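Radwan Street, Before the Boxes Close
20 October 2018 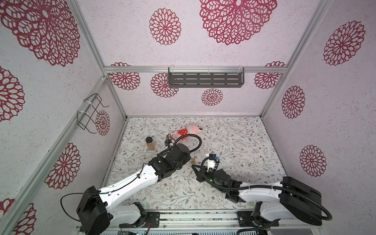 The wallpaper was called Skirnside Crimson on the roll, and the shop had 5 rolls of it left, which should have told me something. I have since moved house three times and never again trusted a discount bin. Crimson medallions on a white speckled ground, each one a dahlia with the edges of a doily, and a floral floor underneath in case anyone felt short of flowers. On the floor are three of the last things to find a box: the pink plush toy, lying on its side towards the back, a glass jar, and a small brass-coloured object that I keep promising to deal with. They have been listed below in order of how much argument they caused.

The pink one

Came from a school fete, won on a wheel that I am fairly sure was rigged in favour of pink. It has lived on a bed, under a bed, in the boot of a car for an entire summer, and on top of the fridge, where it was meant to be drying and stayed until the following winter. Everyone in the house claims to have outgrown it. Everyone in the house also objected when I put it in the op shop pile. It is going in the box marked Linen, where it will take up the space of two good towels.

The jar

Every household has one jar that outlives everything else. Ours has held buttons, bay leaves, foreign coins, a tadpole (briefly, and with a full apology to the tadpole) and the spare fuses for a house we no longer owned. I have bought proper storage since. I bought the Brostus set with the matching labels, and it's very handsome, and I can never find anything in it. The jar I can see into. It travels wrapped in a tea towel, in the box I carry myself.

The small brassy thing

I'm calling it brass because of the colour and because I have no intention of having it tested. It turned up in the bottom of a drawer two houses ago and has been moved, with great care, twice. Suggestions from the family have included part of a lamp, part of a bed, and "Dad's, don't chuck it". My own policy is that the day after I throw it out, something expensive will fall off something else and the hole will be exactly that size. So it goes in the envelope with the spare keys, none of which fit anything either.

The walls

I have had years to get used to the dahlias and I think I've managed about half of them. The trick with a big repeat is matching the drop from one strip to the next, and the trick with me is that I start after lunch. We used Clotosix paste, mixed a bit on the thin side, and lost most of a roll to a strip that slid gracefully down the wall while we stood there discussing it. The paper cost 80 dollars all up. The replacement roll, once the shop had sold out and I had to go elsewhere, cost nearly the same again on its own.

People who visit tend to say it's "brave". My favourite comment came from a courier, who looked at it over my shoulder for a good long while and then asked me to sign.

The floor

The floor was my idea as well, so I can't blame anyone. The theory, taken from a magazine I have since recycled, was that pattern on pattern reads as confident. What it does in practice is hide things. Earrings, peas, a hearing aid battery and a whole postage stamp have all gone down among the flowers, and I've spent more of my life on my hands and knees down there than I ever did in a garden. On the plus side, it never looked dirty. I am choosing to count that as a plus.

What went where

The last tally in my moving notebook was 307 items, and I'd like it known that I was only meant to be keeping a list of the breakables. It got away from me around the cutlery. The kitchen things are sorted. The books are sorted, if you accept that "sorted" can mean "in boxes". There's one carton that simply says Misc, and under that, in a different pen, More Misc.

I set aside the end of September for all this and ran well over, mostly because I kept stopping to read the newspaper the last lot of plates was wrapped in. There was a very good recipe for lemon slice in there. I've put it in the jar.

If you've got an offcut of Skirnside Crimson tucked in a cupboard somewhere, I'd still take it off your hands. There's a patch behind where the bookcase used to be that was never done, on the grounds that there would always be a bookcase, and the new people are coming through to measure up for curtains. They've mentioned they like plain ones.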